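Tidska Hand-Held Gripper, Two-Finger

Home > Grippers > Hand-held > Two-finger parallel
Item in stock, ships from our Trarnham shop
Price: $300 each, spare pads sold separately

I've been selling grippers long enough to be picky about them, and I still grab this one first when a customer calls and says "I just need something that picks up kitchen stuff." It's a plain two-finger tool you hold in your hand and steer yourself, so you can try out a grasp before you bolt anything to an arm. I like that! You learn a lot about a finger shape when it's your own wrist doing the work.

We carry two pad options for it. The standard pad is a flat black rectangle, stiff and easy to wipe down. The soft pad is blue, a bit grabbier, and it gives a little when you squeeze. You can run a matching pair or mix them, one of each, and I'd really suggest mixing if you're handling bowls (more on that below). Swapping takes one small screwdriver and 4 screws, and please don't overtighten them, the threads are only so deep.

What I wanted to find out for this page was how it does with wide, shallow dishes, the kind where one finger has to go over the rim and down the inside. Mugs and boxes are easy. Bowls set close together are where people start sending me grumpy emails, and fair enough, because the outside finger needs somewhere to go.

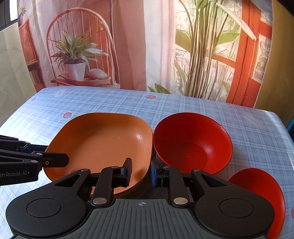 Page last changed: June

With mixed pads I put the black one against the inside wall of the orange bowl and the blue one on the outside, in next to the red bowl. It's snug in there! If your dishes touch, come in from an angle and keep the fingers nearly closed until you're over the rim. I went back and forth between this and the Carvalho hand tool on the same kind of job. The Carvalho has slimmer fingers, so it slips between dishes more easily, but it opens to only 80 mm and I kept running out of room on thick rims.

Opening and weight: the Tidska opens to 80 mm too, on paper, but the fingers swing out a touch wider at the tips (the linkage does that), and I noticed the difference right away. It's the heavier of the two. After 20 minutes my forearm knew it, so take breaks or rest your elbow on the table.

Things I'd change: the ribs on top of the gray body collect crumbs, and I wish the pad screws were bigger. Dorothy Pearce, who tests for us up in Sokumthorpe, disagrees with me about the ribs and says they give her thumb a place to sit. Her hands are smaller than mine, so maybe that's it.

Pads wear out faster than anything else. Order a spare blue set with the tool and you'll save on shipping. Returns are fine if the pads are unused and the box is in decent shape. If you have an odd dish or tray you're worried about, email me the rim thickness and I'll tell you which pad I'd start with.

Related items: Carvalho slim-finger hand tool / Blue soft pads, pair / Black flat pads, pair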